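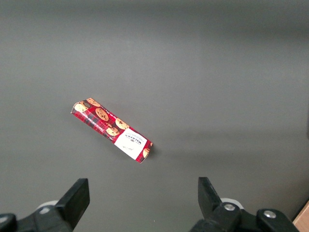
How to read a slot's info screen before you spin

Posted Friday, July 31, 2026 by Javiera Godoy

Quick one today. Got a pile of mail after the Vallura review asking where I get the numbers. Same place you can. It's all in the game.

I'm using Vallura from Hetell, played in demo mode on Ustska. Other games hide stuff in different spots but the steps are close enough.

What you need

A phone or laptop. The demo version. Something to write on. No account needed for the demo, at least on Ustska. Some sites want a login and an age check first, fine, do that.

Step 1. Open the demo, don't spin

Let it load. Skip the intro. Turn the sound off if you like, the Vallura music is a lot.

Step 2. Find the menu

Three lines, bottom left. Sometimes it's a little "i" instead. On a phone held upright Hetell tucks it under the bet button, so turn the phone sideways if you're stuck. You want "Game rules", not "Help". Help on this one just tells you how to press spin.

Step 3. Scroll to the bottom first

Return to player, RTP, is nearly always on the last page in tiny type. Write it down. Then look for a second number. Plenty of games ship in more than one RTP version and the site picks which one to run, so the figure in a review (mine included) may not be the figure you get. Check it on the site where you'll play, not somewhere else.

If there's a range and no single number, write down the low end.

Step 4. Paytable

Go back up. Check your bet before reading this, becuase some games show prizes in money and they change when the bet does. Others show a multiple of the bet. Vallura does money by default. There's a toggle in settings.

Only bother with the top symbol and the bottom one. Top pays 79 times the bet for a full line. Bottom doesn't give you your stake back even on four of a kind. Good to know when the screen is flashing like you won something.

Step 5. Lines or ways

Vallura has 20 lines, all fixed. So the bet on screen is the total, already split across them. Older games show bet per line and you have to multiply. Easy way to spend a lot more than you meant to.

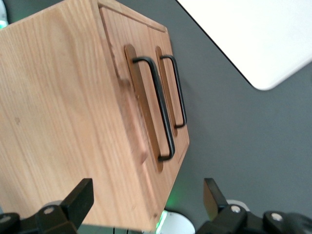
Pale wood cabinet, side panel and front.

Step 6. The bonus

Three things to write down:
How many scatters start it.
How many free spins you get. 15 here.
Whether it can retrigger. Here yes, adds 2 spins a time.

Then look for a bonus buy. If there is one it often has it's own RTP line. Separate number, write it next to the first.

Step 7. Max win

Usually one sentence. Read the whole sentence. If the cap is hit mid bonus the round ends there and any spins left are gone.

Step 8. Now spin the demo

Same bet you'd use for real. Go until the demo balance is half gone and look at the clock. It won't predict anything, every spin is random, but you get a feel for how fast the thing eats a balance. Set your deposit limit before you switch to real money. On Ustska it's under Account, then Limits.

Can't find the rules at all?

Reload once. Still nothing, close it and play something else.

Fixed July 31: Florencia Orellana wrote in to say the toggle in step 4 is missing in the Sepúlveda app. Checked, she's right. Browser only for now.

18+ or 21+ depending on where you are. Stop when it isn't fun.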